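Home Tickets Knowledge Base My Account Log out

Category: Network / Wi-Fi / Intermittent drops

2024-04-27 | Opened by Ladan Daneshvar

Subject: Wi-Fi drops in back half of the apartment, third time I'm writing this up

The previous ticket was closed as "resolved by customer restart." I did restart. It dropped again the same evening. I'd like this one left open until somebody can tell me what the cause is, and I'd also like to skip the part where I'm asked whether the router is plugged in.

Setup: the Datau router you supplied, in the hallway, and one Datau extender on the bookcase in the back room. Ground floor, thick interior walls. Plan is the one I've had since October.

Symptom: devices in the back room stay connected, full bars, and nothing loads. It lasts up to 30 minutes, then everything comes back without me touching it. Devices in the hallway and kitchen are fine the whole time. I have checked this with a phone in each room, so please don't tell me it's an outage in Prosberg.

Things already suggested to me, and what came of them:

Change the channel. Done twice. No difference that I could see.

Move the extender away from metal. There is no metal near it. I moved it anyway, to the floor by the round table, then back to the shelf.

Update firmware. The app says "up to date." It said that before the last update as well, so I don't put much weight on it.

Fewer devices. I have 9 on the network, counting the thermostat. If your equipment can't carry that, the box shouldn't say whole-home coverage. 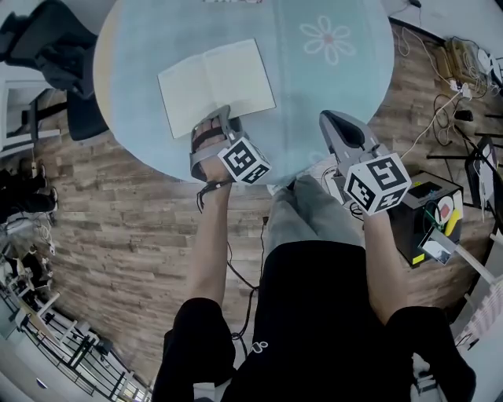

Attachment 1: back room, round table with notebook, seen from above

Reply from Jamshid Ahmadpour, Tier 2

Hello Ladan, thank you for the detail. I've reopened the earlier ticket and merged it with this one so the history is in one place. I looked at the router log you uploaded. It has 274 entries where the extender drops its link to the router and joins it again, and most of them come in clusters. Your devices hold on to the extender during those gaps, so they would still show full bars.

Could you try the extender on a cable for a couple of days? If the drops stop, we know it's the radio link between the two units.

Ladan Daneshvar

So the number was in the log all along and the last agent told me the log was clean. Noted.

I'm willing to run a cable, but I want to be clear on what it proves. If the drops stop, it could be the radio link. It could also be that the extender behaves differently on a cable for some other reason. Is there a way to rule that out?

Jamshid Ahmadpour

Fair point. It won't rule out everything. I'd suggest 2 tests: first the cable with the extender where it is now, then back to wireless with the extender in the hallway next to the router. If it still drops at that distance, I would suspect the unit itself and arrange a replacement.

Ladan Daneshvar

Cable test finished. No drops. I'm not celebrating, it once went almost a week without a drop and then had a terrible evening.

Hallway test: dropped on the first night, with the extender close enough to the router to touch it. Log uploaded again. I don't see how walls or distance come into it now.

Jamshid Ahmadpour

Agreed, and I see the same pattern in the new log. I've approved a replacement extender, which will ship from our Todavov depot. Please keep the old one until the new one is running. I've set the ticket to "Pending customer" so that it won't close automatically.

Ladan Daneshvar

It arrived. The label on the bottom says refurbished, which wasn't mentioned. It's installed in the back room, wireless, same shelf, same channel as before so that we're comparing like with like. I'll upload the log at the end of the week. Leave the ticket open, please.

Status: Pending customer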